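Grotino G2 – Pince manuelle d'acquisition
Guide d'installation et de mise en service

Section 4. Montage des doigts et contrôle d'ouverture

4.1 Objet de la section

La présente section décrit la pose des patins sur les doigts, le réglage de l'ouverture et la vérification du champ de la caméra. Elle s'applique aux pinces livrées avec le kit Fostau. Pour les pinces équipées du kit Esposito, se reporter à l'annexe C ; les vis et les couples de serrage sont différents.

Durée à prévoir : 40 minutes, hors étalonnage.

4.2 Préparation du poste

1. Choisir un plan de travail stable, de teinte claire et mate, dont la surface dépasse largement l'ouverture maximale de la pince.

2. Retirer du plateau tout objet, outil ou chute de ruban adhésif.

3. Éteindre les lampes orientables. Un éclairage diffus venant du dessus convient. Les reflets ponctuels faussent la détection des arêtes des patins.

4. Mettre la pince hors tension et débrancher le câble de données.

ATTENTION : ne pas intervenir sur les doigts tant que le voyant du boîtier est allumé. Risque de pincement.

4.3 Pose des patins

1. Présenter le patin gauche sur son support, face plane tournée vers l'intérieur. Les deux trous de vis doivent rester accessibles.

2. Engager les deux vis à la main, sans les serrer.

3. Plaquer le patin contre l'épaulement du support, puis serrer en alternant d'une vis à l'autre. Couple : voir tableau 4-B.

4. Répéter l'opération à droite. Les patins gauche et droit ne sont pas interchangeables ; le repère est moulé sur la face arrière.

5. Ouvrir la pince en butée et la tenir au-dessus du plateau, dans la position de travail prévue. Les deux patins doivent se faire face, de part et d'autre d'une zone dégagée.
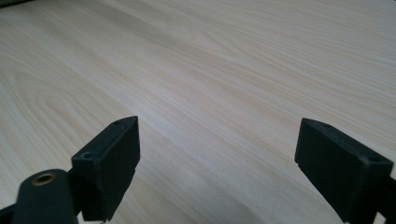

6. Refermer lentement jusqu'au contact. Les faces intérieures doivent se rejoindre sur toute leur hauteur. En cas de jour en haut ou en bas, desserrer le patin concerné et reprendre à l'étape 3.

7. Effectuer 20 cycles complets d'ouverture et de fermeture, puis contrôler à nouveau le serrage.

Remarque : de légères marques d'usure sur les patins n'affectent pas la mesure. Remplacer un patin dès que l'arête est ébréchée ou que la face intérieure n'est plus plane.

Remarque : l'insert fileté en laiton reçoit les accessoires de la gamme Grotino. Ne pas y visser de vis à bois ni de vis autotaraudeuse. Un insert arraché entraîne le remplacement du corps complet.

4.4 Contrôle du champ de la caméra

1. Rebrancher le câble de données et mettre la pince sous tension.

2. Lancer l'utilitaire de contrôle et ouvrir l'onglet « Vue directe ».

3. Attendre 60 secondes, le temps que l'exposition automatique se stabilise.

4. Ouvrir la pince en butée. Vérifier que les deux patins apparaissent en bas de l'image, l'un à gauche, l'autre à droite, et que le plateau reste visible entre eux. Une ombre douce sous les doigts est admise.

5. Vérifier qu'au moins un trou de vis est lisible sur chaque patin. L'utilitaire s'en sert comme point de repère pour calculer l'ouverture.

6. Si un patin sort de l'image, corriger l'inclinaison de la caméra par crans de 2 degrés, sans démonter le support. Enregistrer ensuite une vue de référence, pince ouverte et plateau vide. 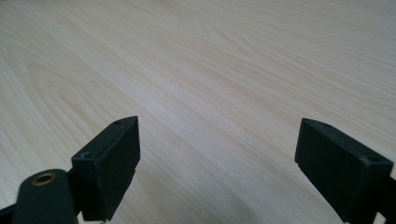 7. Nommer la vue de référence d'après le numéro de série de la pince et la conserver avec la fiche de mise en service.

8. Fermer l'onglet avant de passer à l'étalonnage (section 5). L'utilitaire n'accepte pas deux accès simultanés à la caméra.

ATTENTION : toute modification de l'inclinaison après l'étape 6 annule la vue de référence. Reprendre le contrôle à l'étape 4.

4.5 Anomalies courantes

Ouverture affichée instable : nettoyer le dessus des patins avec un chiffon sec. La poussière dans les trous de vis perturbe le repérage.

Un seul patin détecté : vérifier l'éclairage, puis le sens de montage du patin manquant.

Image trop claire au centre : déplacer le poste ou atténuer la source de lumière. Ne pas forcer l'exposition en mode manuel.

Point dur à la fermeture : arrêter l'essai et renvoyer la pince à l'atelier d'Arnport avec sa fiche de mise en service.

Révision du document : 2 juin 2021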